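4.2 What happens at the edge

I said in section 3 that I'd come back to edges, and I've been putting it off a bit, as they were the part of the sorting work that gave me the most trouble and (I'll admit it) the most fun. When I started at the Dunmore sorting room I graded knitwear the way I'd been taught to grade shirts, which means you look at the front, look at the cuffs, look under the arms and move on. With knits that gets you into difficulties almost straight away. A jumper or a scarf can look lovely laid out flat and then you pick it up, give it a bit of a roll, and there's a whole side of it coming away into fluff.

So for the second round of sorting we changed the order of things. Every piece was handled before it was looked at properly. I'd gather it up, roll it loosely lengthways, and only then start going along the outside of the roll with my eyes. Muthoni Langat, who sorted at the next table for most of the winter, did the same with her pile, and we swapped piles halfway through so that each of us had graded a good share of what the other had done. Of the 186 pieces in the round, we disagreed on 20, and nearly all of those were arguments over edges. We hardly ever fell out over a hole! A hole is a hole. But where does "a bit fuzzy" stop and "fraying" begin?

The old Kellden sheet, which the room had been using before either of us got there, has one line on this. It says edges should be "sound". That's it. I've got a copy with somebody's pencil question mark next to the word and I feel very close to whoever that was. We ended up splitting it into grades of our own, and after plenty of crossing out we settled on these: clean (no loose fibre you can see at arm's length), soft (a haze of loose fibre, but the last row of stitches still holding), and open (stitches coming undone, or fabric missing). Soft is where most of the interesting pieces live. A soft edge can be brushed, pressed and folded under, and the garment goes back out on the rail. An open edge needs somebody with a needle and an hour to spare.

Rolling helps with this more than I expected it to. When the fabric curves over on itself the loose fibres stand up off the bend, and against a pale background they show up beautifully, where on a flat garment they just lie down and hide in the pattern. This is especially so for dark pieces with a small two-tone figure. Dark grey with a light fleck is the worst of the lot, if you ask me. The pattern is busy enough to swallow any amount of wear, and we both passed pieces like that as clean on the flat and then changed our minds the moment they were rolled. Fig. 7 has a piece of this sort, and the stray fibres on its right side are what I'd want a new sorter to learn to spot.

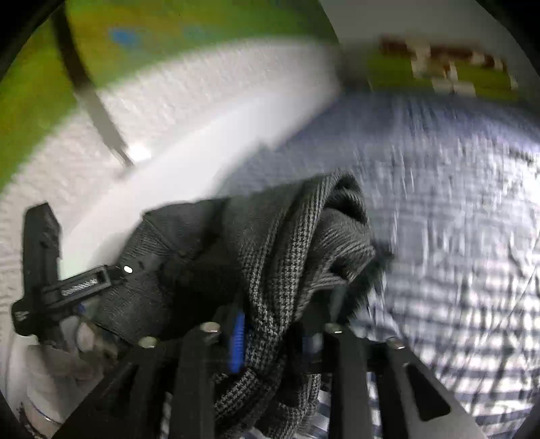 Fig. 7. Dark grey knitted garment with a fine houndstooth-like pattern, bunched into a loose roll and held between two black fingers. Loose fibres stand out along the slightly frayed right-hand edge.

There's a second thing I'd like to pull out of Fig. 7, and it's to do with colour. The part over to the left looks solid black, with a faint herringbone to it, while the upper folds have that black and light grey check. We had a long-running problem with this kind of thing on our record cards. The card has one box for colour and one box for pattern, and whichever bit of the garment happened to be on top when you picked up your pencil was the bit that got written down. Muthoni wrote "black, plain" for several pieces that I later wrote up as "grey, check", and for a while we thought we'd lost some garments and gained some others. We hadn't, they'd only been folded differently. From February onwards the card had 2 pattern boxes, and the mix-ups more or less went away.

I did wonder whether all the rolling was doing harm. It's a fair worry, and the people at Somville raised it when I showed them an early draft. I haven't got a proper answer. What I can say is that we kept the rolls loose, never pulled a piece tight, and put anything already graded open straight into its own bag so that it wasn't handled twice. Whether a soft edge gets softer after being rolled by two different people is something I'd have to test with fresh pieces and a lot more patience. My guess is that washing does far more damage, but it's a guess.

One last note on background. We tried the sorting on a dark blanket first, as it was what we had, and it was hopeless for dark knits. A length of cream lining cloth from Skunimport did the job much better, and after that we kept both to hand, cream for the dark pieces and the blanket for the pale ones. Later batches brought the number of rolled pieces up to some 200, and those extra ones are left out of the tables in section 5, as they were graded by me alone and I'd rather not mark my own homework.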